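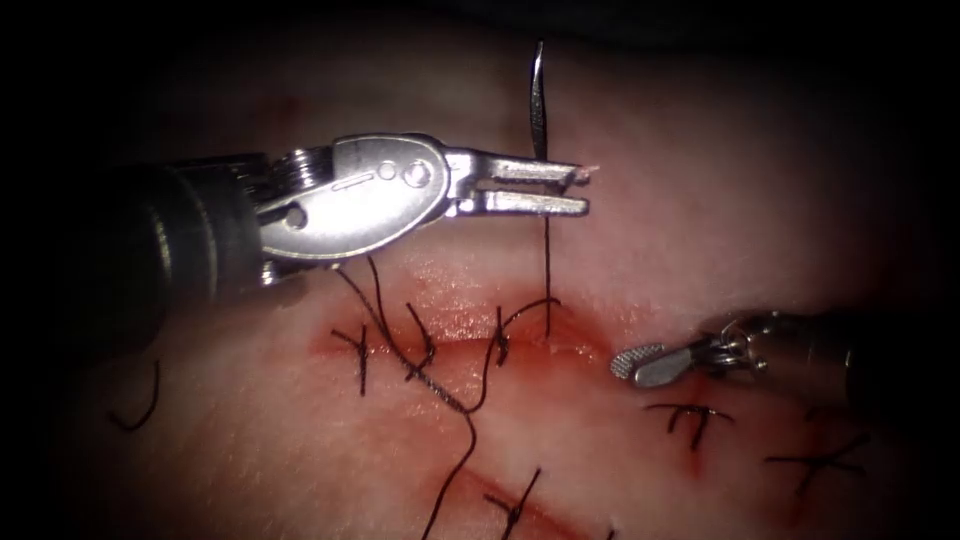 Fig. 11.1 – Incisions sur tissu, la seconde en partie suturée.

Manuels › Physiologie humaine › Sang et circulation

Chapitre 11
L'hémostase

11.1 Définition et délimitation

L'hémostase désigne l'ensemble des processus qui limitent la perte de sang lors d'une lésion vasculaire et qui maintiennent par ailleurs le sang à l'état fluide dans les vaisseaux intacts. Ces deux fonctions sont assurées par les mêmes éléments : la paroi vasculaire, les plaquettes, les protéines plasmatiques de la coagulation, leurs inhibiteurs et le système fibrinolytique. Un défaut d'activation expose à l'hémorragie, un défaut de régulation à la thrombose.

On distingue classiquement l'hémostase primaire, qui aboutit au clou plaquettaire, la coagulation proprement dite, qui consolide ce clou par un réseau de fibrine, et la fibrinolyse, qui en assure la dissolution. Ce découpage est commode pour l'exposé. In vivo, les trois étapes se chevauchent largement, et la surface des plaquettes activées sert de support à la plupart des réactions enzymatiques décrites à la section 11.3.

Le lecteur est supposé connaître la structure de la paroi artérielle et veineuse (chapitre 9) ainsi que l'origine médullaire des plaquettes (chapitre 10).

11.2 Hémostase primaire

La première réponse à la lésion est une vasoconstriction locale. Elle dépend à la fois d'un réflexe nerveux, de la contraction myogène du muscle lisse et de médiateurs tels que l'endothéline et le thromboxane A2. Son effet est net dans les artérioles, faible dans les capillaires, dépourvus de muscle lisse.

La rupture de l'endothélium expose le collagène sous-endothélial. Le facteur von Willebrand s'y fixe, se déploie sous l'effet des forces de cisaillement et présente alors ses sites de liaison à la glycoprotéine Ib plaquettaire. L'adhésion ainsi obtenue ralentit les plaquettes au contact de la paroi. La fixation du collagène par la glycoprotéine VI déclenche ensuite l'activation : changement de forme, libération du contenu des granules denses et alpha, synthèse de thromboxane A2, exposition de phosphatidylsérine sur le feuillet externe de la membrane.

L'agrégation repose sur la glycoprotéine IIb/IIIa, qui n'acquiert une forte affinité pour le fibrinogène qu'après activation. Chaque molécule de fibrinogène peut ponter deux plaquettes voisines. L'ADP libéré recrute de nouvelles plaquettes par l'intermédiaire du récepteur P2Y12, cible pharmacologique traitée à la section 11.7.
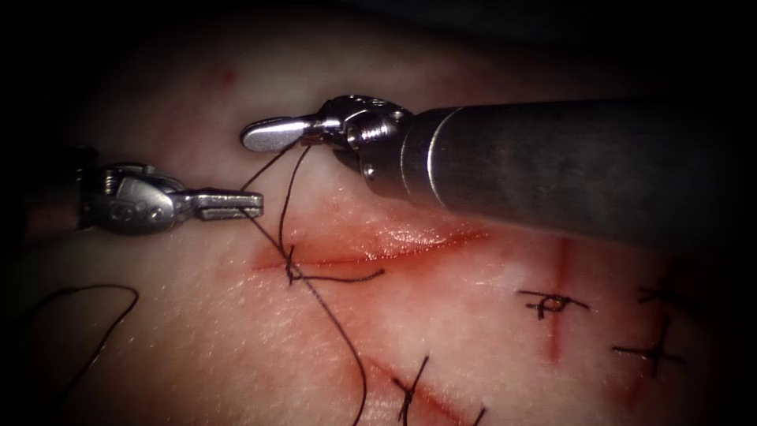
Le clou plaquettaire suffit à obturer les brèches de petit calibre, mais sa résistance mécanique reste limitée. Au-delà d'un certain diamètre, la pression sanguine l'emporte sur la cohésion de l'agrégat, et le saignement se poursuit ou reprend. Une hémostase chirurgicale, par ligature, coagulation thermique ou compression, devient alors nécessaire. Le rapprochement des berges relève d'une logique voisine : le fil sombre passé entre les deux instruments, destiné à fermer l'incision horizontale, réduit la surface que le caillot doit combler, sans se substituer à lui. La qualité du réseau de fibrine dépend toujours de la concentration locale en thrombine – point développé ci-après.

11.3 Coagulation plasmatique

La coagulation est une suite d'activations protéolytiques. La plupart des facteurs circulent sous forme de zymogènes et sont convertis en sérine-protéases ; les facteurs V et VIII jouent le rôle de cofacteurs et n'ont pas d'activité enzymatique propre. Les facteurs II, VII, IX et X subissent une gamma-carboxylation dépendante de la vitamine K, condition de leur liaison aux phospholipides en présence de calcium.

Le schéma en cascade, avec ses voies intrinsèque et extrinsèque, décrit correctement les tests de laboratoire. Il rend mal compte de la clinique. Le déficit en facteur XII allonge fortement le temps de céphaline avec activateur sans provoquer de saignement, alors que le déficit en facteur VIII produit une hémophilie. Le modèle cellulaire retient donc trois phases :

Initiation : le facteur tissulaire, porté par les cellules extravasculaires, lie le facteur VIIa et produit une faible quantité de thrombine.

Amplification : cette thrombine active les plaquettes ainsi que les facteurs V, VIII et XI.

Propagation : les complexes tenase et prothrombinase s'assemblent à la surface des plaquettes et génèrent la thrombine en grande quantité.

La thrombine clive les fibrinopeptides A et B du fibrinogène. Les monomères polymérisent spontanément ; le facteur XIIIa introduit ensuite des liaisons covalentes entre les chaînes et incorpore l'alpha-2-antiplasmine, ce qui rend le caillot moins sensible à la plasmine.
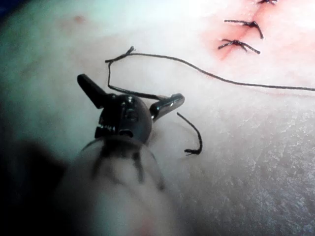 Angharad Pritchard objecte que le modèle cellulaire est souvent enseigné comme un remplacement de la cascade, « alors que l'étudiant devra lire un temps de Quick dès son premier stage ». Elle recommande d'exposer les deux schémas en parallèle et d'indiquer, pour chaque facteur, l'épreuve qui l'explore. Le présent chapitre suit cette disposition : le tableau 11.2 reprend les facteurs un à un, avec le test correspondant et l'effet attendu d'un déficit isolé.

Les tests globaux ont par ailleurs une faible valeur prédictive hors contexte. Dans la série de Traststead, portant sur 877 patients explorés avant une intervention programmée, l'interrogatoire dirigé a repéré davantage de troubles constitutionnels que le bilan systématique. La série de Trandent (1 460 patients, même questionnaire) va dans le même sens, avec une réserve pour les formes modérées de la maladie de Willebrand, dont l'expression varie avec l'âge, le groupe sanguin et l'état inflammatoire. Les deux séries sont discutées à la section 11.6.

11.4 Plan du chapitre

Les inhibiteurs physiologiques – antithrombine, système de la protéine C, inhibiteur de la voie du facteur tissulaire – et la fibrinolyse font l'objet de la section 11.5. La section 11.6 traite de l'exploration biologique, y compris les conditions de prélèvement sur tube citraté. La section 11.7 est consacrée aux antiagrégants et aux anticoagulants. Les exercices de fin de chapitre supposent l'usage du tableau 11.2 ; les valeurs de référence y sont données pour l'adulte et ne s'appliquent pas au nouveau-né.

Ce site utilise des cookies nécessaires à son fonctionnement et à la mesure d'audience. Accepter | Refuser | Paramétrer

© Éditions Curnon – Physiologie humaine, sous la direction de Cledwyn Meredith – mise à jour : mai 2022 – Contact – Mentions légales – Haut de page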